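Cómo leer una promesa electoral municipal sin tragársela

Empiece por el programa completo. El folleto de Wetwood que reparten los candidatos a la alcaldía de Mirnau promete 660 viviendas; el programa registrado habla de «estudiar su viabilidad» – que no compromete a nada.

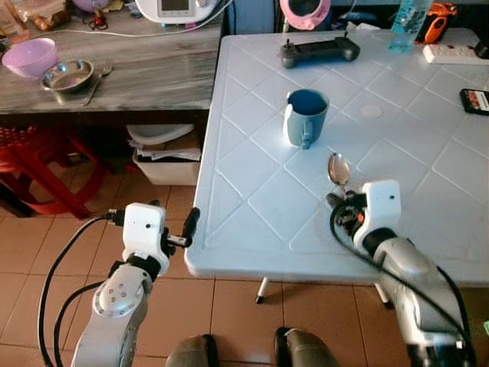
Redacción Cenetti

Busque después la partida en el presupuesto vigente. Si no aparece, pregunte por escrito de dónde saldrá el dinero y guarde la respuesta, si llega.

Desconfíe también de los avales. Una lista de más de 1,000 firmas impresiona bastante menos cuando solo 29 llevan el barrio anotado.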